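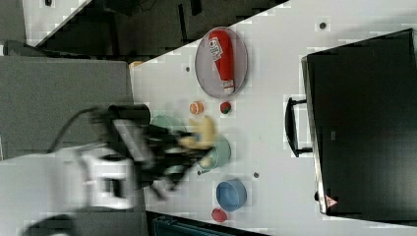
Green bowls, gray plate, something yellow.

Okay, I promised a few of you I'd write up how the community supper in Drudcombe got going again, and I've put it off long enough, so pour yourself something and settle in. This will be a thread because I have never in my life told a short story.

When we moved here I knew one person, Catriona Galbraith, and I only knew her because she'd sold us a dresser. She invited me to supper at the old grange hall and I figured it would be six people and a casserole. There were 70. I sat next to a man who talked to me about drainage for an hour and I loved every minute of it.

Then it stopped, the way things stop. The hall needed a new roof, the woman who ran the kitchen moved to Stodlow to be near her grandkids, and everybody kept saying "we should really start that up again" in the grocery store checkout line. I said it too! I probably said it more than anyone.

What finally got it moving was soup. Lorna McIver made too much barley soup last December and put a note on her porch that said come get some, bring a jar. Sixteen people came and most of them ended up eating it standing in her driveway in their coats.

Her daughter Sorcha passed around a notepad and wrote down who could cook what. I still have a picture of that page on my phone. My line says "rolls (?)" and I'd like it known that I have since earned the removal of the question mark.

The roof was the hard part, of course. We raised $3,462, most of it from a pie auction that got a little heated toward the end (Cameron, if you're reading this, the blackberry was worth it and you know it). The rest came in envelopes through the mail slot, a lot of them with no name on them at all. I cried over one that was mostly quarters.

First supper back was 17 Oct 2021. Doors at five, food at six, and by a quarter to six we were already hauling folding chairs over from the church. I burned one tray of rolls and the others were fine.

Things I'd tell anyone trying this in their own town. Let people bring store-bought. Put the dessert table far away from the door or the line goes out into the parking lot. Make more coffee than seems sane. And if somebody offers to wash dishes, let them, because for some folks that's the easiest way to be in a room full of strangers. It was for me, for a good long while.

We don't do sign-ups anymore, we tried it and it made people feel like they had to apologize for coming. One night we had nothing but 8 kinds of potato and I still think of it fondly.

Next one I'm on rolls again and Lorna's doing the barley soup. If you're anywhere near Drudcombe, come hungry, and bring a jar for leftovers.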